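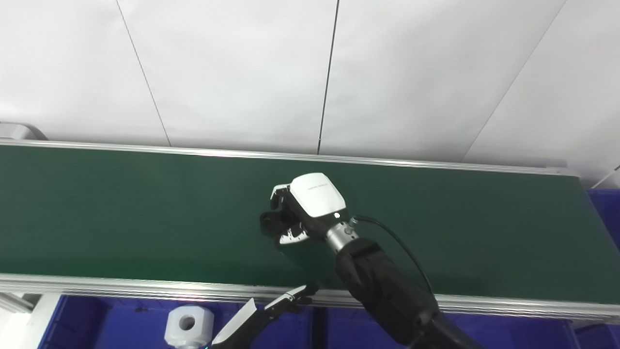
Green belt with aluminium rails, blue bins underneath

Sorting belt: questions from users

Who may use the belt?
Everyone who has done the short introduction with Thư Vương or Brisa Medrano. It takes 90 minutes and you need it one time only. If you did it at our Grullton site, it is valid at Nerkwood too.

How do I book?
Write your name and the hours in the booking sheet. A booking can be up to 3 hours. If you need longer, please ask Brisa before you write it in.

What do I use for cleaning the green surface?
A soft cloth, a little warm water and mild soap. Please no alcohol and no kitchen sponge with a rough side — it makes the surface dull and small parts then slide differently. Stop the belt first and wait until it stands still.

Dust collects in the grooves of the near rail. What can I do?
Use the flat brush, then the small vacuum cleaner. Do not scratch in the grooves with a screwdriver. The far rail you can simply wipe.

May I fix something on the rail?
Yes, with clamps or with nuts which fit the groove. No glue and no tape, please. Take your fixings off at the end of your booking.

What goes in the blue bins?
Parts that are sorted or waiting for sorting. Rubbish, gloves and drinks do not belong there. Fill a bin only to 2 cm under the edge, otherwise it catches when you pull it out.

Can I take a bin home or to another room?
To another room, yes, if you bring it back the same day. Home, no.

The belt pulls to one side. Should I correct it?
No. Stop it and write to Frauke Wunderlich. The tension is adjusted on both ends and it is easy to make it worse.

May I hang papers on the white wall panels?
Only with magnets or putty if Frauke has agreed. Please keep the seams between the panels free, we must be able to open them.

How heavy can one part be?
We ask for not more than 100 g per piece for small part sorting. For heavier things speak with Thảo Lại, mornings are best.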